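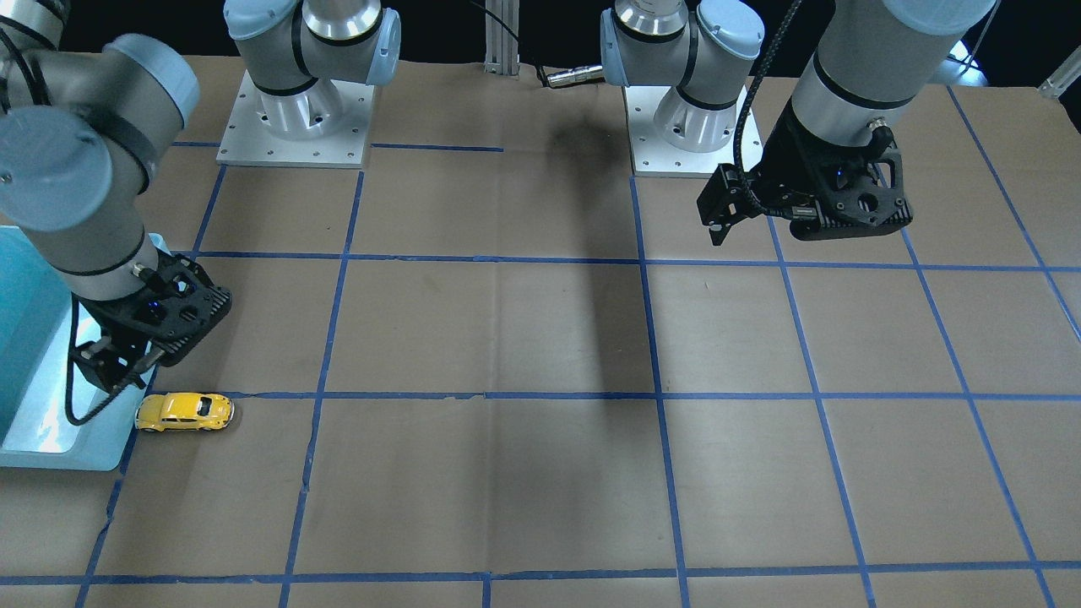

Gilton Robotics Club: Frequently Asked Questions

Last updated 06/02/2022

Who can join?
Any student in grades 9 through 12. You do not need to have taken a programming class. About half of what new members do in the first month is taping, measuring and writing things down.

When and where do you meet?
Tuesdays after school until 5:30 in Room 40, down the hall from the wood shop. Use the side door after 4:00. The front office locks up early.

What does it cost?
Dues are $15 for the year. If that is a problem, talk to Mr. Dal Bello and it will be taken care of.

What is the club working on?
The Grestora sorting challenge. Teams program two arms to pick up small objects from a table and put them in a bin. We practice with toy cars, including a little yellow one shaped like a Beetle. Each team gets the object list in November and has until spring to prepare.

Why is the table covered in paper and blue tape?
The paper gives us a plain background and we can write on it. The tape grid lets everyone talk about the same spot. "Row three, second cell" is faster than pointing. The squares are laid out by hand and do not need to be perfect. If a piece of tape lifts, press it down or replace it before your run and make a note in the log.

Do both arms move at the same time?
They can. New members start with one arm parked up high and work with the other. You move on to two-arm runs after Heriberto Usuga, our student captain, has watched you do a full session with one.

Can I touch the arms?
Not while they are powered. Hands stay off the table until the operator calls "clear." Tie back long hair and take off lanyards. Keep cables out of the grid if you can, and never pull on one to free it.

What programming language do you use?
Python. We have a starter folder with working scripts for opening and closing the grippers and moving to a cell. Copy the folder before you change anything.

How is the challenge scored?
One point for each object in the bin, and one point off for each object that lands off the table. A run lasts three minutes. Our best total last season was 51, over all rounds. Nerkisow won.

Do I have to travel?
No. There is one away event, at the Kļaviņa Center, and it is optional. Permission slips are due two weeks ahead.

Can parents visit?
Yes, at any meeting. Sign in at the office first if you come before 4:00.

I missed the first meeting. Is it too late?
No. Come to the next one and ask Heriberto for a safety sheet. Both you and a parent need to sign it before you run an arm.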